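Skip to main content
Print this page | E-mail this page

Adik two-arm kit: where we're at, Sat 17 August

Hi Mathias,

You asked for something shorter than last time and with fewer spreadsheets, so I'm just going to write it the way I'd tell you over coffee. The money side is at the bottom.

Quick recap in case you're forwarding this to the board at MacAulay. Your grant is paying for us to find out whether the Adik kit from Zonmont is good enough to put in front of the small repair and key-cutting shops that buy from Werbridge. It's a pair of arms, the grippers, the wrist cameras and the teaching software, all sold as one package. We picked lock and key jobs because that's the work those shops have piles of, and because keys are horrible little things to pick up. If Adik can cope with keys I'm happy to believe the brochure on most of the rest!

Setup

Unpacking to first movement took Afiq and me 4 days. The quick-start guide says one. In fairness, a good part of that was us waiting on a replacement power lead, and once the arms were talking to each other they stayed talking. The calibration routine is lovely, you press go and it walks you through it in plain words. My one grumble is the cable clips, which are stingy for a kit with this much wiring, and I ended up buying a bag of better ones from the hardware store (on the claim form, sorry).

What we've been working on

1. Hanging stock and passing keys across. We've got a panel with keys, a padlock and a cable lock hung up on it, much like the wall behind the counter in any of these shops, and the job is to get a key up where both arms can work with it. I went in thinking the second arm was a bit of a luxury. I've changed my mind. Being able to hold a key up with one arm and look at it from the other is the best thing about the kit, and you can see how the notches on the blades come up from the wrist camera's side.
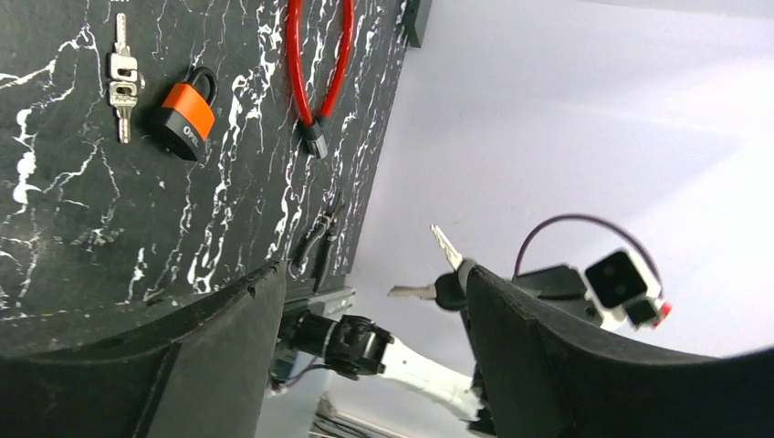

2. Fine tools on the bench. Afiq has been running this one and he's far more patient than I am. The idea is to pinch something thin by its handle and keep it pointing the right way while the arm moves in over a padlock and key. The standard fingertips have a decent bite and I like how closely they come together. What I'd still like is a softer tip as an option, and Zonmont tell me one is coming in September. The other sore point is shine. Our marble-look surface throws glare back at the camera under the bench lights, and with a silver key lying among white veins you really do have to look twice. Afiq wants to keep the marble for exactly that reason (shop counters aren't matte grey either) and I think he's right, but we'll need a plain surface as well so we can compare. 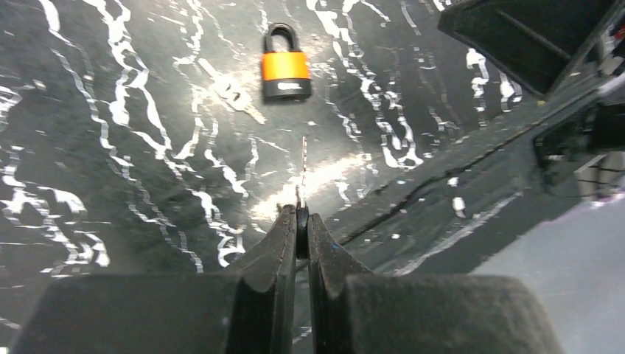
3. Teaching mode. You guide one arm by hand, save the move, then tidy it up on the laptop. We've saved 455 moves so far. A beginner can get something useful in an afternoon, and I know this because I was the beginner. The tidying-up screen is the weak spot. It's slow, the undo button only goes back one step, and twice I lost my edits by closing the lid of the laptop. I've written to Zonmont support about it and they were quick and friendly, though I don't have a fix yet.

Would I recommend it?

Leaning yes, for a shop with somebody on staff who likes fiddling. I wouldn't hand it to a one-person kiosk, not with the software as it is. The arms and grippers feel well made and I haven't had to baby them. The manual needs a rewrite, and I've offered to send our notes.

Money

We've spent $1,469 from the consumables line, mostly spare fingertips, locks, key blanks and those cable clips. Nothing has gone over. I'd like your okay to move what's left of the travel money into lighting, which would let us try diffusers on the glare problem.

Next

We have 12 shops signed up to come and have a go themselves. Afiq is writing a one-page cheat sheet for them and I'm sorting out the bookings. Before they arrive I want the softer tips in hand if Zonmont keep to their date, and a proper answer on the undo button. If you'd like to sit in on one of the visits, tell me which week suits and I'll put you down.

Talk soon, and thanks for being so relaxed about the late start.

Print this page | E-mail this page

This site uses cookies to remember your settings. By continuing to browse you agree to our use of cookies. Accept | Manage preferences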